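Fasmont 24 changes how the optimizer gathers statistics
05/05/2019

Fasmont 24, the next release of the relational database, will replace its nightly statistics job with a process that samples tables while they are being modified. The release candidate is available for download now, and general availability is planned for June.

In current versions, the cost-based optimizer relies on row counts and column histograms collected during a maintenance window. A table that grows quickly during the day can be planned against figures that are many hours old. The usual symptom is a nested loop join chosen for a row source the optimizer believes is small, followed by a query that runs for minutes instead of seconds.

The new process, named Roster, attaches to the write path. Each time a data block is flushed, Roster reads a sample of the changed rows and updates a compact sketch of every indexed column. The sketch is merged into the dictionary statistics when the estimated number of distinct values moves beyond a set threshold. Existing cursors are marked for a fresh parse on next use, so there is no burst of parsing when a merge occurs.
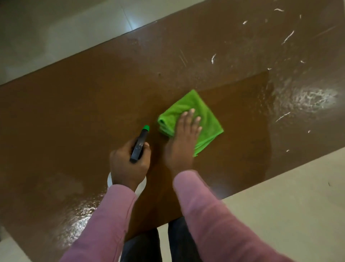 One participant in the closed beta said the merge step was the part that needed the most attention on a busy order-entry schema. With the default threshold, plans for two reporting queries switched back and forth through the afternoon, and the site ended up locking statistics on the tables involved. Raising the threshold had the same effect with less work, but the setting was missing from the beta documentation.

The release notes now cover it. The parameter is roster_merge_pct and can be set for the instance, the schema or a single table. Tables with fewer than 1,000 rows are skipped by the sampler and are read in full at parse time.

Histograms are also changed. The bucket limit for a sketch is 100 per column, lower than the limit for a manual gather. Columns with heavy skew may still need a manual histogram, and Roster will leave any histogram created by hand in place until it is dropped. Multi-column statistics are not maintained by the new process at all. Sites that depend on them for correlated predicates should keep a scheduled gather for those tables. 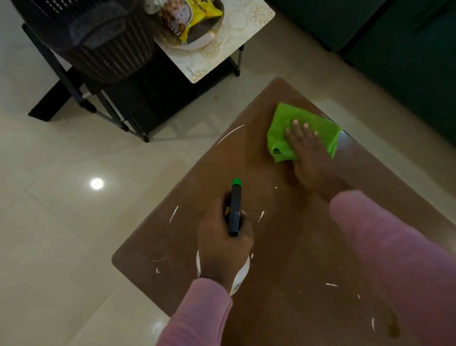 Write overhead depends on the number of indexed columns. The vendor's notes give a figure of up to 60 microseconds per flushed block on wide tables — a cost paid by the background writer and not by the session that issued the statement. Bulk loads that use the direct path bypass Roster, and a full gather should be run after the load completes.

Upgraded databases keep the old nightly job by default. Roster is turned on with a single instance parameter and needs a restart. New databases have it enabled from the start. Running both together is permitted, but the nightly job will overwrite the merged statistics each time it runs, and the notes advise against it outside of testing.

Two third-party tools are affected. Joo, the plan comparison utility, reads the old statistics tables directly and will show blank timestamps until it is updated. Trudico, which exports statistics from production to test systems, works with merged statistics but does not carry the sketches across. A test system loaded this way will begin building its own sketches at the first write, and its plans can drift from production after that.

Before upgrading, administrators are advised to capture baselines for critical statements and to compare elapsed time and logical reads under both settings. Plan hash values alone are a poor guide, as the numbering of some join steps has changed in this release.

Comments (4)

blockdump
Does the sampler see rows that are later rolled back? We have a batch process that rolls back often and I would not want those values in the sketch.

n_loops
Replying to blockdump: it does see them if the block was flushed before the rollback. The undo then counts as another change, so the sketch gets corrected at the next flush. There is a short paragraph on this near the end of the release notes.

tkprof_fan
Still no multi-column support. That is where most of our bad estimates come from, so the nightly job stays.

indexrange
Tried the release candidate on a copy of our warehouse. Almost everything there is direct path, so no difference so far.

Related items
Reading join order in a Fasmont execution plan
When to lock table statistics
Bind variables and skewed columns
Trudico adds compressed export

Contact us | Copyright 2019, all rights reserved | Back to top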